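Cours 4 : ce que l'eau fait à votre thé (notes de séance)

Bon, je reprends là où on s'est arrêtés, parce que j'ai vu quelques regards vides quand j'ai écrit « TH » au tableau. TH, c'est le titre hydrotimétrique, autrement dit la dureté de l'eau : la quantité de calcium et de magnésium qu'elle transporte. On l'exprime en France en degrés français (°f), et 1 °f correspond à 10 mg de carbonate de calcium par litre. Sous 15 °f, on parle en général d'eau douce. Au-dessus de 30, elle est franchement dure et votre bouilloire vous l'a sûrement déjà fait savoir !

À ne pas confondre avec le TAC, qui mesure l'alcalinité (surtout les hydrogénocarbonates). Les deux montent souvent ensemble, d'où la confusion, mais pour le goût c'est le TAC que je regarde en premier. Une eau très alcaline neutralise les acides de la feuille, la liqueur fonce et devient plate. Vous prenez un Darjeeling de printemps, vif, presque citronné, et vous obtenez une tasse brune qui a un goût de carton. J'ai fait ça pendant des années chez mes parents en accusant le marchand.

La petite pellicule irisée à la surface du thé noir, maintenant. On me demande chaque année si c'est gras ou si c'est sale. Ni l'un ni l'autre : elle se forme quand les polyphénols s'oxydent à l'air en présence de calcium et d'hydrogénocarbonates. Une rondelle de citron et elle disparaît presque entièrement (l'acide citrique capte le calcium). Le lait, lui, n'arrange rien.

Les dosages que j'utilise en cours, à recopier une bonne fois :
Tasse d'essai : 200 ml
Thé noir : 4 g, eau à 95 °C, 3 minutes
Thé vert japonais : 4 g, eau à 70 °C, 1 minute 30
Oolong peu oxydé : 5 g, eau à 84 °C, 2 minutes

Oui, 84, et je sais que ça fait sourire. C'est le réglage de la bouilloire de la salle qui tombe là et j'ai fini par m'y attacher, prenez 85 si ça vous rassure.

L'eau qu'on emporte

Beaucoup d'entre vous préparent leur eau à la maison et l'apportent le jour de la dégustation. Très bonne idée, à condition de la transporter dans un récipient qui ne sent rien. Je me méfie surtout des joints et du fond des bouchons, qui gardent le café de la semaine d'avant. Remplissez à ras bord, fermez bien, et buvez-en une gorgée froide avant de chauffer quoi que ce soit. Si la gorgée a un goût, le thé l'aura aussi. Regardez également le pas de vis du goulot, le tartre et les vieux dépôts adorent s'y loger ; une petite brosse et du vinaigre blanc dilué, puis trois rinçages.

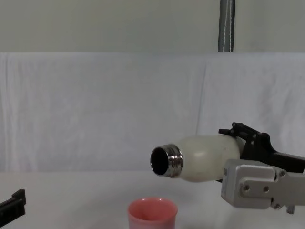
Ladan Fallahi trouve que je suis trop sévère avec les eaux dures : selon elle, un Assam corsé bu avec du lait supporte très bien 30 °f, et une eau trop douce le rend même agressif. Je lui donne raison sur l'Assam. Les mélanges du matin vendus dans les régions calcaires sont d'ailleurs souvent composés pour ça, avec des feuilles brisées qui infusent vite et fort. Pour un sencha, par contre, je ne bouge pas d'un millimètre.

Pour la prochaine fois : faites infuser le même thé dans deux eaux, celle de votre robinet et une eau en bouteille peu minéralisée (regardez le résidu sec sur l'étiquette, visez moins de 100 mg/l). Même poids, même température, même durée. Notez la couleur, le parfum, puis l'astringence, dans cet ordre, et goûtez encore une fois à tiède. Nima Sadeghi et Homa Sadeghi passent en premier, apportez vos notes même si elles sont illisibles.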